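3.2 Collecting demonstrations by remote control

All demonstrations were collected on the Cliltar bench, a slatted aluminum table with an open desktop tower lying on its side and a gray 3D-printed fixture plate next to it. The operator drives the arm with the Tomach hand controller and sees the work through two views, one from a fixed camera and one from a small camera at the wrist. Figure 2 gives one view of each kind.
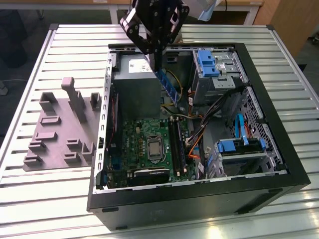
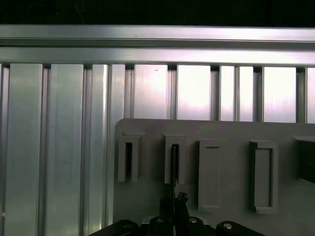 Figure 2. Workspace during remote-controlled demonstrations. First picture: fixed camera, with a slim circuit module held in the jaws over the open case. Second picture: wrist camera, with the gripper fingers close together below the second holder on the fixture plate.

We recorded 258 demonstrations over eight sessions. Two operators took part. Both had used the Tomach controller before, but neither had worked inside a computer case with it, so each was given 40 minutes of free practice that was not recorded. Operators were told what the task was and where it ended. They were not told how to approach the case or at what angle to hold the module.

The task was split into two recorded segments, moving to the fixture and moving to the case. The operator marks the change between segments with a foot switch. In early trials we had tried to find this point from gripper opening alone, but operators often open and close the jaws slightly while lining up, and the labels came out wrong too often to be useful. The foot switch added little work and we kept it for all sessions.

The two camera views were used for different parts of the motion. Near the fixture plate, operators relied almost entirely on the wrist view. The holders and the plate are the same light gray, and what the operator lines up with is mostly the dark slot in a holder and the shadow beside it. For this reason we left the bench lighting alone between sessions, even though it produces strong reflections on the aluminum. Over the case, operators looked at the fixed view first to clear the power supply and the cables, then switched to the wrist view for the last part of the descent.

We also tried guiding the arm by hand, using the Ibarra handle. This worked well at the fixture, where there is room around the wrist. Inside the case it was less practical – the demonstrator's forearm blocked the fixed camera, and pushing on the wrist bent the path near the end of the motion. Hand-guided runs are therefore not part of the 258 and are reported separately in Section 5.

A demonstration was kept if the operator reached the end of both segments without releasing the controller. We did not remove slow runs or runs with a second attempt at lining up. Earlier work on the Brakberg bench had dropped these, and the resulting policy had no useful behavior once it was slightly off target. Pauses longer than two seconds were shortened before training, with the arm pose at the start and end of each pause left unchanged.

Controller commands, joint positions and both camera streams were stored with a shared clock. The commands were used as the training target in all runs described in Section 4.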